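August, evening

Drove out to Gavley after lunch to look at the seed order with Dorothy Penrose. The road past Stidden is still down to one lane, so it took longer than it should have. The odometer on the truck rolled past 2,089 since the last oil change, which I wrote on the back of the receipt and will forget again.

Dorothy had the garlic laid out on the porch screens. She has decided on hardneck for the long bed and wants me to take whatever is left over. I said yes before thinking where I would put it. The bed by the fence still has beans in it and the beans are still going. I might pull them early. I picked a full colander this morning and we are both tired of eating them.

We went through the order line by line. She wanted some 1,000 onion sets for spring and I talked her down a bit, as we lost so many to rot in the low end last year. She also wants to try leeks from seed again. I have no opinion on leeks. Two kinds of kale, the same as always. We did not settle the squash. She likes the grey one that keeps until March, and I think it tastes of nothing by January.

Rain started while we were on the porch and quit before I had my boots on. Not enough to count. The rain barrel at home is low and the cucumbers are bitter from it. I watered them tonight anyway, and the two tomato plants by the step that have colour coming at last.

Stopped at Costello for chicken feed and a new hinge. They had the hinge in the wrong finish but I took it. It's for the coop and the hens won't mind. The brown hen is moulting and looks terrible. She ate well though.

Úna Daly rang at suppertime about the Grarville fair. She has entered my plum jam without asking, which I suppose I would have agreed to. It needs a plain label, no cloth on the lid, and has to be there by nine in the morning. She thinks the class will be small this year because the plums were poor on her side of the river. Ours were fine — more than fine, the neighbours stopped answering the door.

Supper was beans, eggs and the end of the bread. Must bake tomorrow.

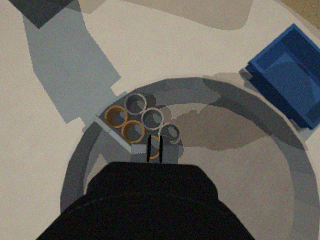
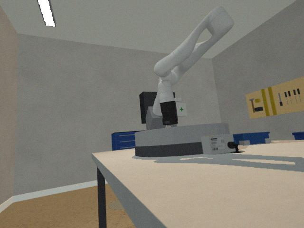
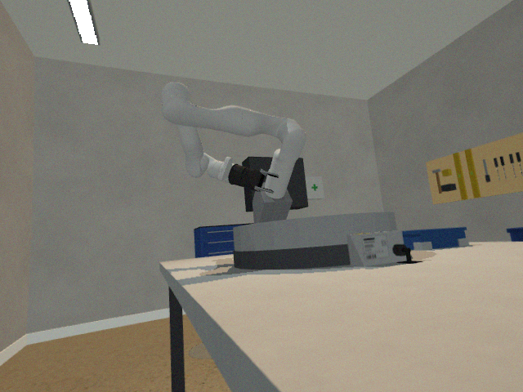
Next morning

Up at six. Fog in the low field and the grass soaked through. Pulled the beans after all and got a last half pail off them. Bread is rising. I found the good labels in the drawer with the string, so the jam can go as it is. Still have to ring Dorothy about the squash.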